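I bought the Dallon soft jaw kit in February for a gripper I am building at home. It is sold as a set: two angular plates, two ribbed finger inserts, two contact strips, and a bag of screws. The motor and the hand grip are not included. Mine come from an older Brinkmann set, and the Dallon manual does say they fit together, on a page near the end which I found too late.

I paid 735 kronor with shipping. For this price I expected a good manual and medium good parts, and I received the opposite.

## Assembly

Reserve an evening. The plates are clean, without sharp corners, and the holes were in the right places on both sides. The inserts slide into the plates from the top and need some force. I was afraid to break a fin, so I went slowly, but they are tougher than they look. After this you put in the strips, and then the screws.

The screws are my first complaint. There are different lengths in one bag and the drawing doesn't say which length goes where. I used a long one in the upper hole and it pressed against the insert from behind, so the finger could not bend on that side. I wrote to the shop, Pludlow, and Kerstin Fröhlich answered the same afternoon with a corrected drawing. Please, Dallon, print this drawing.

## How it holds things

The idea of the ribbed fingers is that they give way where the object pushes and close around it a little. I have used the kit mostly on what stands on my desk, so cups, small bottles and caps. Round things are the best case. With a VITA drink bottle I close the jaws low, on the sides, and the strips follow the curve of the plastic. I don't need to be exact with the angle, and this was my main problem with the hard jaws I had before. 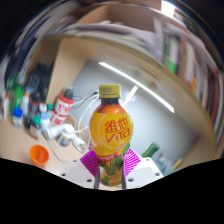
## What I don't like

- Flat and thin objects. A ruler or a folded paper turns between the strips, and I have to try again and again.
- The strips collect dust. I wipe them with a damp cloth before each longer session.
- The plates are wide. Between things that stand close together I often push over the neighbor.
- Spare inserts are sold only in pairs, and the pair costs 200 kronor.

## Compared with Prustach

A friend lent me his Prustach jaws for 2 weeks. They are narrower and reach better into a full shelf, and the manual is excellent. But the fingers are stiffer, and with a thin plastic cup I could see the wall going in. For heavier objects I would choose Prustach. For my desk I stay with Dallon.

## Rating

Four of five for the parts, two of five for the paper in the box. I closed the jaws 100 times on the same cup to see if the strips come loose, and they did not. If I notice wear later I will add it here.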